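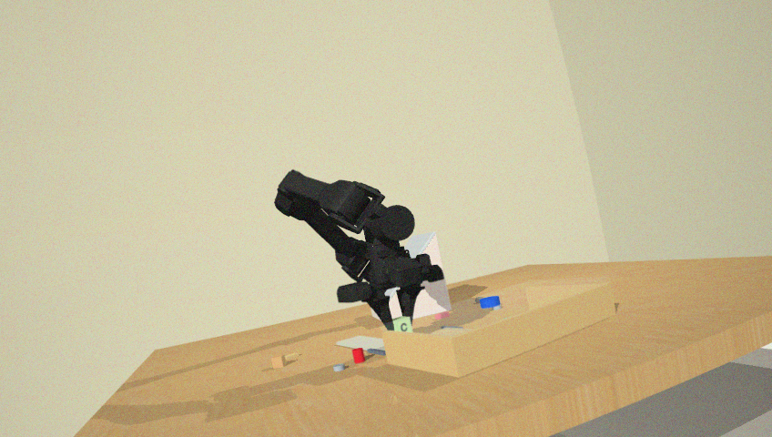
Tidying a table is still the chore I'd most like to hand over, so that's what I've been testing at Wovport since October. The job is small things and a tray. A pale green block with a C on it is simple enough to aim for. The flat sheet lying beside the tray is the sort of item I'd expect trouble with.

---

Latest numbers, all in simulation: 1000 tries, 60 seconds allowed for each. Blocks are good. Thin flat things fail 25 times in every hundred.

---

Would I let it do my kitchen? Not yet. Sorting parts on a shop bench, maybe. I'm running the flat pieces again on Sunday.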